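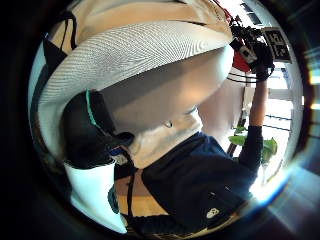

How to record folding demos when folding is your day job

So your work has decided a robot is going to learn your job, and you've been asked to be one of the people who shows it how. Me too! I've been folding and packing cloth bags at Stollico in Druderside for longer than I'd like to type out, and since March I've spent my mornings recording demos for the folding arms and my afternoons on the bench as usual. A few people at our other site start soon and keep messaging me the same questions, so I'm putting the lot on one page.

Before you start

Sort out the people side first. There were 13 of us on the bench and we all wanted to know the same thing, which was whether we were teaching ourselves out of a job. Esther Sang (our shift lead) got three things in writing before anyone put a glove on: recording counts as paid bench time, nobody's bench hours get cut while the Mbeki trial is running, and anyone who'd rather not record can say no. Two said no and that was that. If you haven't got something similar, ask for it now, while they still need you.

Then your clothes. Wear sleeves you can push up or that sit flat under a strap. Take off watches and bracelets. Short nails help too, you'll be squeezing a trigger all morning.

Setting up

1. Clear the table down to what you need. Phone, coffee, lanyard, all off.

2. Turn the unit on and let it finish starting up before you strap in. It's a pain reaching for it afterwards with your hands full.

3. Strap on your weaker hand first, then do the other one with whatever fingers you've got left, or get a mate to do it. Snug but not tight! If you've got a line on your wrist at morning tea, go one notch looser.

4. Check your markers. Those black and white squares are how the software knows where your hands are, so no sleeves over them, no smudges, and don't pick at the corners (you will want to pick at the corners).

5. Run your cables away from you. Mine used to go straight across my lap and I'd stand up and take half the table with me.

6. Hold both hands up, turn them slowly left and right, and wait for the beep. 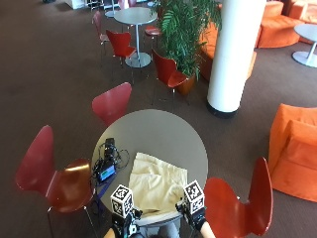
Recording a fold

7. Drop the bag, don't place it. We all started out laying it down nice and square like we were serving it to a customer, and Davier's people sent the first 400 back. The arm is going to meet bags straight out of a tub, so give it a bag straight out of a tub.

8. Find a corner, pinch, lift, find the next corner. Say it in your head if it helps. You'll want to do the flick (every folder has a flick) and you have to leave it out. I still lose one or two a morning to the flick.

9. Slow down. On the bench I don't think about time at all, but on the recording table a good fold takes me 29 seconds and the first week that made me feel like I was moving through custard. It gets easier.

10. If you fumble it, keep going and fix it. Fumbles you recover from are useful, and Davier's people asked us for more of them. Only bin the take if you drop a gripper or somebody leans across you.

11. Hands flat at the end, wait for the second beep, next bag.

Looking after yourself

Swap out every half hour, even if you're on a roll. The grippers don't weigh much in your hand at eight in the morning and they weigh a ton by eleven. What got me was my forearms, so now I rest my elbows between takes and shake my hands out when I unstrap. Pick a chair that lets your feet sit flat, and turn it so you aren't squinting into the window. It's quieter than the bench as well, and I missed the chat more than I expected. We put two tables within yelling distance and it helped a lot. 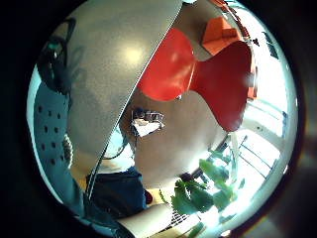 Keep your own tally if you're curious, though the system does it for you. Our group handed over 3,498 good takes by the end of the first round, and I've got a bag fold in my dreams now to prove it.

What's different on the bench

The arms do the plain bags, one size, no print. We still do drawstrings, anything with a zip, gift orders and every bag the arm gives up on, and it gives up a fair bit on damp mornings when the cotton goes limp. So there's less folding and a lot more checking. Some of the girls love that and some hate it. I'm in the middle. I liked the plain ones, they were my thinking time, and now everything that reaches me is a fiddly one.

Pay went up a grade for those of us who record, but it didn't for the folks who only check, and Esther's still arguing about it. If you're negotiating at your site, put both jobs in the same conversation.

Packing up

12. Stop the recording before you take anything off.

13. Wipe the grips and the straps, put the grippers on charge, and hang the gloves inside out. Check the charge light's on before you walk away, or the morning crew will come looking for you.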